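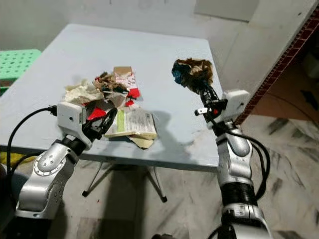
*Crumpled paper on the little folding table.*

# The Gandivport Collection (Famero, four-disc box set)

December 2024

I've been banging on about the Gandivport films to anyone who'll listen for years, so when Famero put all four of them in one box I was always going to buy it. I held out until the price dropped a bit, which took about a fortnight, and I've now been through the whole lot, extras included. Mostly lovely! A few grumbles, one of them quite large.

If you've never seen them, they're a run of science fiction adventures set in a flooded port city where everybody owes somebody money. The order they came out in is *Gandivport*, *Mekonnen*, *Pirik* and then *Gandivport: Low Water*. The order they happen in is another matter. *Pirik* is a prequel for most of its length and then jumps forward past everything else for the last ten minutes, and *Low Water* takes place during the second half of *Mekonnen*, with some of the same scenes shot from the other side of the harbour wall. The first time round I found this baffling. Now I think it's the best thing about them.

**The box itself**

It's a stiff slipcase with a book and a folding disc holder inside. The artwork is a new painting of the harbour at night, and I like it a lot more than the floating heads they stuck on the old DVDs. The disc holder is the fold-out kind with card pockets, and here comes my first grumble: card pockets are rubbish. They're far too tight, so you have to pinch the disc by its edge and wiggle it, and my copy of *Mekonnen* already had a faint scuff on it when I got it out. It plays fine. I've moved the lot into spare plastic cases all the same and the holder sits in the slipcase looking pretty.

**The films**

All four have been redone from scratch and the first one looks miraculous. I only knew it from a murky telly recording and then from a murky DVD, and I'd assumed it was simply a murky film. The market scene, where Heriberto Muñoz is trying to sell back the boat he's only just stolen, has all these people going about their business in the background that I'd never noticed. There's a woman up on a balcony who watches the entire chase and then goes in and shuts her door. I laughed out loud.

*Pirik* comes off worst. It was made in a hurry on a smaller budget and the sharper picture does it no favours, particularly in the submarine, where you can now see just how few submarines they had. Nidia Correa is so good in it that I don't mind much. She plays the young harbour master, the one who's a frightening old lady in the first film, and she's clearly studied the other performance down to the way she puts her cup down.

The sound is great throughout. Horácio Macedo's music has always been a bit buried (all those low horns) and it's been brought forward just enough. My partner asked me to turn it down twice during the lock gates bit, so there's your recommendation.

Altogether the four films come to 405 minutes, and I can tell you that watching them in a single weekend is possible but not wise. By the end of *Low Water* I'd lost track of which ledger was the forged one.

**The "tideline" version**

Right, so this is the big selling point. On the last disc there's an option to watch the whole saga in story order, with the overlapping scenes from *Mekonnen* and *Low Water* slotted together. It was put together by Heriberto Montoya, who edited the last two films, so it isn't some intern with a stopwatch.

Did I enjoy it? Sort of! The stretch where the two films run side by side is terrific. You get the phone call from both ends, finally, and it turns a so-so scene into a really tense one. But the opening is hard going, as nearly all of *Pirik* now comes first, and *Pirik* leans on you already knowing who these people grow up to be. The shock about the brother is completely gone too. You meet him in the first half hour with his real name and that's that.

So please, if you're new to these, don't start there. Watch them as they were released, get confused like the rest of us did, and save the tideline version for a second go. I wish the menu said as much. What it does is put the tideline option at the top in big letters, with the separate films listed underneath as if they were leftovers.

And the large grumble I promised: the tideline version has no subtitles. None at all! The individual films have perfectly good ones, so I can't see why they weren't carried over. We have subtitles on for everything in our house, and the smugglers mumble something terrible. I wrote to Famero in October and had a friendly reply saying it had been passed on, and I've heard nothing since.

**Extras**

There are 476 minutes of these, so longer than the films. I won't pretend it's all gold. The costume featurettes repeat themselves, and there's a quiz you play with the remote that I gave up on after it told me I was wrong about something I was definitely right about. (It was the name of the ferry. I will not be taking questions.)

The commentaries are worth the money though. Yolotzin Cortés does all four on her own and she's marvellous company, very dry, quite happy to point at a shot she directed and say she hates it. On *Mekonnen* she goes silent for ages, then says "that took us nine nights" and goes silent again. There's also a gallery of 280 storyboard drawings, including an ending for the first film that was never shot, in which the harbour freezes over. I'd have loved to see it.

**The book**

It runs to 244 pages and it's better written than it needed to be. There's a chapter on how the timeline came about, and the short answer is that they'd written themselves into a corner by killing off the wrong person. The fold-out map of the city is useful, too, and I had it open on my lap through most of *Low Water*. The binding is a bit stiff, so mind how you flatten it.

**Worth it?**

If you love the films, yes, get it. If you only fancy seeing what the fuss is about, Famero sell the first one by itself with the same new picture and Cortés's commentary, and that's plenty for an evening. If you rely on subtitles, I'd wait to see whether they bring out a replacement last disc. I'll add a note at the bottom of this page if I hear anything.

Four out of five, and it would have been four and a half with a proper disc tray.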